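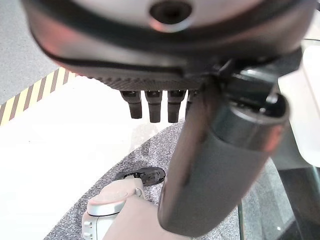
Did the student project meet the goals set in the grant? In part. The hand work is where it should be, the software work is behind, and I would not yet call the class a model for other schools.

Progress report, Quartey Robotics Class
Prepared by Dela Arthur for the Merkholm fund
Period ending December

Money. We have spent 3,779 dollars, of which 933 went to replacement parts. That second figure is too high. Most of it is finger joints, and the Vernulance kit documents were not much help in telling students how hard they could drive them. I have asked for better limits in writing and have not received any.

Student work. The class logged 91 grasp trials on the four-fingered hand. Amerley Akolgo, who teaches the section, considers this a strong result. I am less sure. The students chose the objects themselves and they chose easy ones. The trial sheets also leave out the start position in many cases, so I can't compare one team's numbers with another's. The new sheet has a box for it.

Software. 2 teams were supposed to have thumb control working by now. One does, on a good day. The other rewrote its code in November and is still looking for the fault.

Civach competition. The entry is in. I would advise against promising the fund a placing, and the draft newsletter item that does so should be held back.

Next period. Harder objects, one shared trial sheet, and no new parts ordered without my signature. I am not asking for more money at this point. If the joint failures continue through February, we should talk about whether this kit suits beginners at all.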